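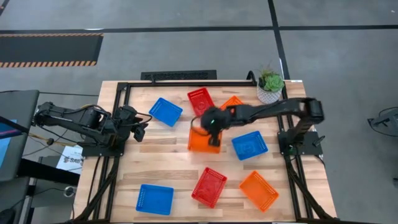
Should a town still pay for a public workshop when hardly any of us mend things for a living? I think it should, and I think the money ought to come out of the same pot as the library.

Murneck has had its shared workshop in Gill Street for 12 years. For most of that time it has lived on short grants, each one applied for in a hurry before the last ran out. The present grant ends in August. The council's paper on what to do next, dated 4 Apr 2023, offers two choices: close it, or hand the lease to Grulteck, who would run it as a members' club with a monthly fee.

The paper gives 3,168 visits for last year, against 2,513 the year before. It then says that this is a small share of the town, and so it is. The same could be said of the bowling green and the records office. I have never used either, and I don't mind paying for them.

My own use of the place has been modest. I have put a new leg on a kitchen chair, rehung a cupboard door and ruined a bread board. I live in a first-floor flat with a shared hallway and a neighbour who works nights. There is nowhere at home that I can saw a piece of timber. A lot of the newer housing off Iron Lane is the same, and it was the council that gave permission for it without a shed or a garage between 12 homes.

The case for a fee is that people value what they pay for. Perhaps they do. But a monthly fee suits the person who comes every week and puts off the one who needs a vice for an hour twice a year. That second person is the one a public service is for. If you have to join something before you can glue a drawer, you will buy another chest of drawers and leave the old one by the bins – which the council then pays to collect.

I have some sympathy with the officers who wrote the paper. The roof needs work, the insurance has gone up, and evening opening is hard to staff. I would accept shorter hours. I would accept paying for materials and for sharpening, and a small charge for the larger machines. What I would not accept is a locked door with a card reader on it.

The library lends books to people who could afford to buy them, and we stopped arguing about that a long time ago. A solid bench and a decent set of clamps cost more than a novel and take up far more room – that seems to me a good reason to share them.

The consultation form is at the front desk of the town hall. It has one box for comments, and you are allowed to attach a separate sheet.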